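What I'm Budgeting for the Next Round of Gripper Sorting

I have a spreadsheet again! If you have been reading for a while you know what that means: I'm about to spend a lot of evenings comparing shipping costs and cable lengths, and I am going to enjoy every one of them.

The plan is to get a proper pick-and-place setup going for small household things. Hand-held grippers first, a real arm much later (maybe next year, maybe never, we'll see how the savings look). My ceiling for the whole thing is $3,505. That odd number is what was left in the hobby account after I sold the old laser cutter, and I've decided to treat it as a hard wall.

The biggest line is the grippers. I went back and forth between buying one and buying two for most of September, and two won. With one you can pick and drop all day long, but handing a thing across, or steadying a bin with one side while the other side digs, needs a pair. Everything else on the list got squeezed to make that fit. 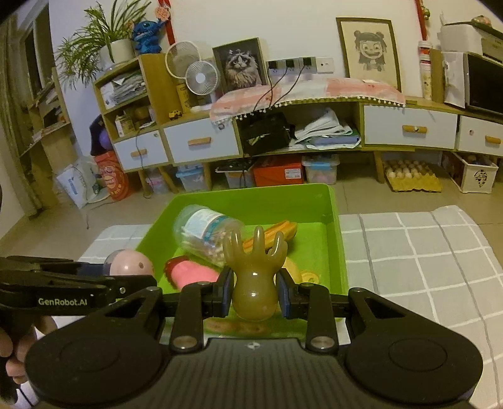 Second line, and the one I nearly forgot: things to pick up. You would think a house is full of them, and it is, but you want a good spread of squashy, slick, knobby and see-through, and you want spares for when a piece rolls under the furniture and stays there. I set aside $80 for toys and tubs. Wornik sells mixed bags of play food by weight, and I love them for this. The bags are a total lottery, so I order two and keep the doubles.

Clear plastic deserves its own paragraph. Please budget for clear plastic! A lid or a tub you can see straight through is a very different job from a solid fruit, and if your whole collection is bright and opaque you're going to get a nasty surprise later on. Mine came out of the bathroom cabinet and cost nothing extra.

Then there are the pads. I'm treating finger pads like printer ink: the thing you keep paying for after the fun purchase is over. Horkach does a bag of 10 in a soft grade that I want to try, and I've put down three bags for the first six months. If they last longer than that, great, the money slides over to storage.

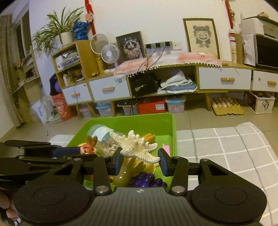 Jaws open around the starfish, grapes down in the bin.

Storage and power came to $544 on the first pass, and I've been chewing on that number ever since. Part of it is a backup drive from Wumard (not negotiable, I have lost files before and I was unbearable for a week). Part is a battery station so I can stop running cords across the floor. The rest is drives I could probably put off until spring. I'm leaving it in for now and will report back if I chicken out.

What I'm skipping: a special table, colored lights, and the Amegashie rolling cart, which is gorgeous and which I've had in my basket four separate times. The floor is free. A green bin on the floor, with a cabinet behind it, does the job and puts everything at a nice height if you have a cushion. Buy the cushion, by the way. That's on the list too, near the bottom, under tape.
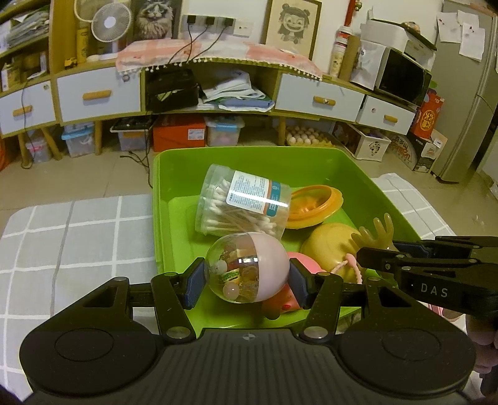

Page last updated: November

A few changes to the list after a second look. I moved the bins up and the labels down. One bin is plenty to start, but a second one in a different color lets you sort from one to the other, and they cost next to nothing compared with everything else here. I also added a small line for return shipping, so that if a pad doesn't fit I can send it back without raiding the grocery money.

Still undecided: whether to buy a spare battery with the grippers or wait for the winter sales. I'm leaning toward waiting. If you have run a pair for a full afternoon on one charge, leave me a comment and tell me how it went, and tell me what you pick up with them too. I'm always after ideas for the toy budget.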